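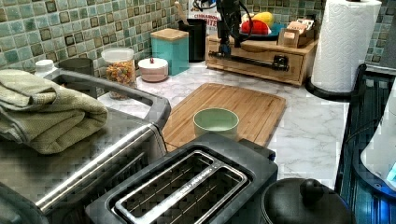
Nnaji: The speed limit in our bench rules is per axis, and I think that is a mistake. Two axes moving together at the limit give a tool speed well above it. Write the rule for the tool point or don't write it.

tultard_ops
Agreed on tool point speed, but it has to be measurable by whoever is signing the sheet. Per axis is in the controller log. Tool point speed has to be computed, and half the setups on this board don't compute it.

Nnaji
Then the sheet should say so. "Not measured" is an acceptable entry. A per-axis number in a box labeled speed is worse than a blank.

kettle_34
Can we go back to the draft for home kitchens? Current text, section 2:

2.1 Mark the reach of the arm plus 25 cm on the counter before power is applied.
2.2 No heating appliance inside the marked area may be plugged in.
2.3 No loose cloth on or over a heating appliance, plugged in or not.
2.4 The stop button is reachable without crossing the marked area.

My objection is to 2.3. If the plug is out, a towel on a toaster oven is a towel on a box.

Belthorpe
2.3 stays as far as I'm concerned. Plugs go back in between sessions, and the person who plugs it in is often a different person from the one who ran the arm. We logged 534 sessions under the old text and the most common finding was an appliance back on power that the sheet listed as off.

kettle_34
That is a finding about 2.2, though. Fix 2.2 with a plug cover or a tag. I don't see what cloth has to do with it.

Belthorpe
Cloth also snags on cable runs and moving rails. Two separate hazards in one line, I admit. I could split it.

tultard_ops
Split it. 2.3a heat, 2.3b entanglement. And 2.3b should cover paper towels and bag handles too.

mg_bench
Section 2 says nothing about how the arm is fixed. We run a Movgate column on a wooden base and recheck the fasteners every 20 cycles — they do creep. A clamp on furniture with a drawer in it needs its own line, something like "drawer closed and blocked."

Nnaji
Every 20 cycles is arbitrary unless you record torque.

mg_bench
We do record it. Nine readings so far, all lower than the initial one. I'll post the table in November when the second base is done.

kettle_34
Fine with the split and with a mounting line. Still against "plugged in or not" in 2.3a. Leaving my vote as no on that clause and yes on the rest.

Belthorpe
Noted. Revised section 2 goes up at 9 tonight, with 2.3a in brackets as unresolved.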